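Usness (TV series)

Usness is a family drama television series created by Hertta Tuominen and produced by the small independent company Partanen. It follows two half-sisters who inherit a ferry landing, and the boarding house beside it, in the made-up lake town of Irulmont. The series ran for three seasons and is remembered fondly for its slow, talkative episodes, its winter settings, and the long kitchen conversations that fans came to look forward to more than any of the plot turns.

Premise

When their father dies in February, Maren and Odile Lasker meet for the first time at the reading of his will. Maren has spent her whole life in Irulmont and knows every plank of the landing. Odile has come from the city, owes a good deal of money, and would like to sell the place before the ice breaks up. The will asks them to keep the boarding house open through one full summer, and the first season is mostly taken up with that summer – the guests who come and go, the leaking roof, the ferry that needs a new engine, and the gradual and often grumpy way the two women learn to share a roof.

Later seasons widen the circle. The second brings in Odile's former husband, who arrives as a paying guest and stays far longer than anyone would like, and the third turns to the town itself, where a plan to build a bridge threatens to put the ferry out of business for good.

Cast and characters

Aaliyah Poirier plays Odile, the younger sister, a former wedding planner with a quick temper and a gift for talking strangers into things. Unathi Magagula plays Maren, who runs the ferry and says very little before noon. Arvo Kuusisto appears throughout as Osk, the oldest of the boarders, whose room at the top of the stairs is kept closed to the audience until the closing episode of the second season. Sushil Chauhan joined the series in that same season as Odile's former husband, Dev, a part first written as a short guest role and made larger once the writers saw how well he and Poirier played off each other.

Development

Tuominen began Usness as a stage play for two actors, set entirely in the boarding house kitchen. The play was never put on, but a reading of it brought the script to Partanen, whose producers asked whether there might be a whole town outside the kitchen window. She spent the following winter writing that town, and a fair amount of the original play survives almost word for word in the first episode. The title is a word the sisters' father uses in a letter, and it is left to each of them to decide what he meant by it.

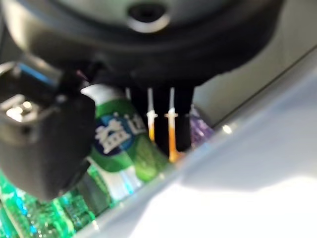 Tuominen liked to have her actors together well before filming started, and each season opened with a stretch of rehearsals in which up to 9 scenes were read and reread around a table. Poirier and Magagula were encouraged to interrupt one another, and many of those interruptions made their way into the finished scripts. The habit gave the dialogue its loose, overlapping sound, which some viewers found hard to follow at first and others loved from the start.

Music

The score was written and performed by the folk duo Skeltico, mainly on fiddle and pump organ. Their closing song, "Last Boat Over," is heard in full only once, at the end of the final season. Shorter versions with different verses play over the credits of the other episodes.

Broadcast and reception

Episodes were first shown on Sunday evenings. Early reviews praised the two leads and the patience of the writing, though several critics felt the first season took too long to get going. Opinion warmed with the second season, and the episode in which Osk finally opens his door is usually named among the best of the series. The bridge story divided viewers more sharply, partly for the way it left the future of the ferry unsettled.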